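# How Marble Is Made

*From the Prusetti Museum of Earth Science reading series for young visitors*

Marble is a kind of rock. People have used it for floors, statues, and stairs for thousands of years. Every piece of marble began as a different rock, called limestone.

Limestone often forms at the bottom of warm, shallow seas. Tiny sea animals build shells. When the animals die, their shells sink and pile up. Over a very long time, the pile is pressed into solid stone. Visitors may look for shell shapes in the limestone blocks beside the east entrance. 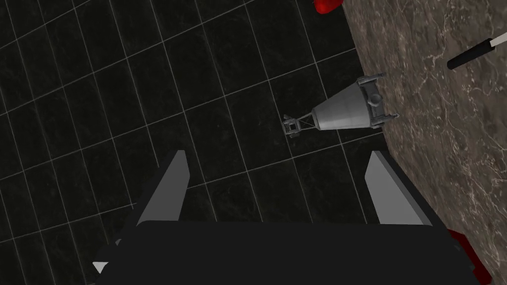
Limestone becomes marble deep underground. The temperature there can be higher than 200 degrees Celsius, and the weight of the rock on top is very great. The limestone does not melt. Its small crystals grow into larger ones that lock tightly together. Scientists call this change *metamorphism* (met-uh-MOR-fiz-um).

## Why does marble have stripes?

Pure marble is white. Many limestones also contain a little clay, sand, or iron. During metamorphism these materials may be squeezed and folded into bands, which are called veins or swirls. Iron can turn marble pink, red, yellow, or brown. Some green marble gets its color from a mineral called serpentine. 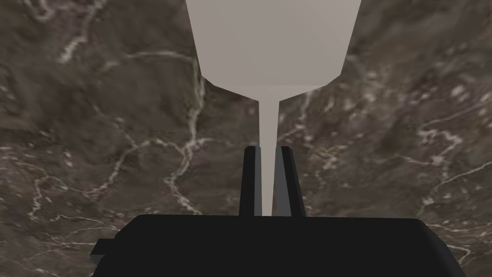
## Caring for marble

Marble is softer than granite and can be scratched by sand on the bottom of a shoe. Acids such as lemon juice and vinegar leave dull spots on it. Spills should be wiped up promptly with a soft cloth and plain water.

## Words to know

- **Crystal:** a solid whose tiny parts are arranged in a regular pattern
- **Mineral:** a natural material that rocks are made of
- **Quarry:** a place where stone is cut from the ground

Text by Adom Addo. Reviewed by Cormac Daly, Department of Rocks and Minerals.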